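The Cirnetham table is a plain dining table native to the town of Cirnetham, where it is regarded as a craft and, elsewhere, as a table. It seats five, an arrangement that has settled few arguments.

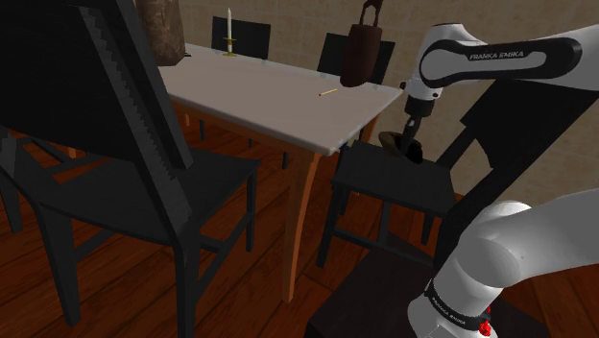

A pale-topped dining table with black chairs and a candle.

The type spread to Datdale, which claims to have had it first. The Datdale case rests on a parish list of 46 tables,

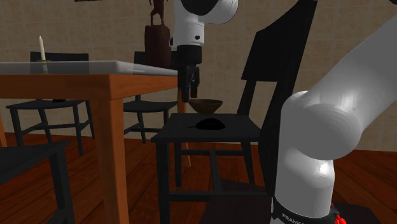
most of them benches. Lunidden has made no claim and sells the most.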